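4장. 앱 연결과 첫 사용 준비

4.1 시작하기 전에

Bredumell 주방 저울은 전용 앱 Pallora와 연결하지 않아도 쓸 수 있습니다. 다만 영양 기록, 레시피 단위 환산, 사용자별 용기 무게 저장 기능은 앱을 연결해야 나타납니다. 연결에 필요한 것은 다음과 같습니다.

- 블루투스를 지원하는 휴대전화
- 새 AAA 건전지 2개
- 제품 바닥 라벨에 적힌 여섯 자리 등록 번호

충전식 건전지는 전압이 낮아 화면에 Lo 표시가 일찍 뜰 수 있습니다. 가능하면 알카라인 건전지를 사용하십시오.

4.2 저울 놓기

1. 저울을 평평하고 단단한 조리대에 놓습니다. 도마, 행주, 실리콘 매트 위에서는 값이 흔들립니다.
2. 바닥의 고무 받침이 모두 면에 닿는지 손끝으로 모서리를 눌러 확인합니다. 기우뚱하면 자리를 옮깁니다.
3. 인덕션과 전자레인지에서 떨어진 곳을 고릅니다.
4. 상판에 아무것도 올리지 않은 상태에서 전원 버튼을 누릅니다. 화면에 0이 표시될 때까지 기다립니다.

주의: 전원을 켤 때 상판에 손을 대고 있으면 영점이 잘못 잡힙니다. 이 경우 전원을 끄고 4번부터 다시 하십시오.

돌이나 타일로 된 조리대는 표면이 차가울 수 있습니다. 따뜻한 방에 보관하던 저울을 옮겨 왔다면 전원을 켜기 전에 잠시 그대로 둡니다. 내부 센서의 온도가 맞춰지기 전에는 같은 물건을 올려도 값이 조금씩 달라집니다. 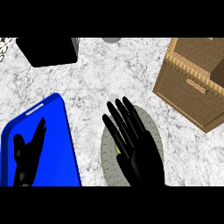 4.3 앱과 연결하기

1. 휴대전화의 블루투스를 켭니다. 휴대전화 설정 메뉴에서 저울을 직접 등록하지 마십시오. 연결은 앱 안에서만 합니다.
2. Pallora 앱을 열고 '기기 추가'를 누릅니다.
3. 저울의 단위 버튼을 6초 동안 누릅니다. 화면 왼쪽의 연결 표시가 깜박입니다.
4. 목록에 BRD-306이 나타나면 선택합니다.
5. 등록 번호를 입력하고 '확인'을 누릅니다.
6. 연결 표시가 깜박임을 멈추고 계속 켜져 있으면 연결이 끝난 것입니다.

참고: 목록에 저울이 보이지 않으면 앱의 위치 권한이 꺼져 있는지 확인하십시오. 일부 휴대전화는 위치 권한이 없으면 주변 블루투스 기기를 찾지 못합니다.

한 대의 저울에는 한 번에 한 대의 휴대전화만 연결됩니다. 다른 휴대전화로 바꾸려면 먼저 쓰던 쪽의 앱에서 '연결 해제'를 누르십시오. 저장한 용기 무게는 계정에 남으므로 다시 입력할 필요가 없습니다.

4.4 눈금 확인

1. 상판을 비우고 영점 버튼을 누릅니다.
2. 함께 들어 있는 200 g 분동을 상판 가운데에 올립니다.
3. 저울 화면과 앱에 같은 값이 나오는지 확인합니다.
4. 값이 200 g에서 1 g 넘게 벗어나면 앱의 '설정 > 보정'으로 들어가 안내를 따릅니다.

주의: 분동은 맨손으로 오래 만지지 마십시오. 기름기가 묻으면 마른 천으로 닦습니다. 물이나 세제로 씻지 마십시오.

4.5 용기 무게 저장

자주 쓰는 볼이나 컵의 무게를 저장해 두면 재료가 담긴 채로 올려도 내용물 무게만 표시할 수 있습니다.

1. 빈 용기를 상판에 올립니다.
2. 앱에서 '용기 저장'을 누르고 이름을 붙입니다.
3. 다음에 쓸 때는 목록에서 이름을 고른 뒤 용기를 올립니다.

뚜껑이 있는 용기는 뚜껑을 덮은 것과 연 것을 따로 저장하십시오. 이름이 같으면 나중에 저장한 값이 앞의 값을 덮어씁니다.

4.6 연결이 끊어질 때

- 저울은 2분 동안 사용하지 않으면 자동으로 꺼집니다. 전원을 다시 켜면 앱이 스스로 연결합니다.
- 연결이 자주 끊어지면 건전지를 두 개 모두 새것으로 바꾸십시오. 하나만 바꾸지 마십시오.
- 앱을 다시 설치한 뒤에는 4.3의 절차를 처음부터 진행합니다.
- 화면에 Err가 표시되면 상판의 물건을 내리고 건전지를 뺐다가 다시 끼웁니다. 같은 표시가 계속되면 사용을 멈추고 구입처나 Miltance 서비스 센터에 문의하십시오.

문의할 때는 등록 번호와 앱 버전을 알려 주십시오. 앱 버전은 '설정 > 정보' 맨 아래에 있습니다.

다음 장: 5장. 단위 변경과 레시피 환산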